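Clistton Skulent 3 gripper kit: laundry and garment handling review

The Skulent 3 is a two-finger parallel gripper sold with soft ridged pads, a wrist mount and a training package for household tasks. The list price is $3,797, or $2,106 without the wrist mount. We ran it through the chores Clistton puts on the box: picking up a garment, putting it on a hanger, folding a towel and loading a basket.

Setup took one afternoon. Thenmozhi Rai wired the controller and found the manual out of date on two connector labels. Calibration is automatic and needs to be repeated after every pad change.

Towels are close to solved. Over 400 trials the Skulent 3 folded a flat towel to an acceptable standard in most of them, slowly. Socks were worse, and the arm regularly closed on two at once.

Hangers remain the hard case. A knit sweater changes shape each time it is lifted, so the neckline is rarely where the planner expects it. Jayanthi Kartha's workaround is to grip a single layer near the shoulder and keep the fold above the pads small.
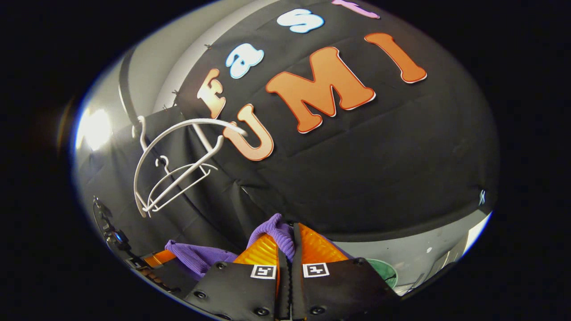 Thin plastic hangers add a second problem, as they swing on contact and the controller has no good model of that. Wire hangers swing less but snag loose knits.

Pad wear was moderate. The ridges hold wool and cotton well and slip on satin linings. Replacement pads ship in pairs from the Flirkcombe warehouse.

For a lab or a small garment shop with an engineer on hand, the kit is worth the lower price. For a home it is too slow, and hanging a sweater still takes a person less time than restarting the program.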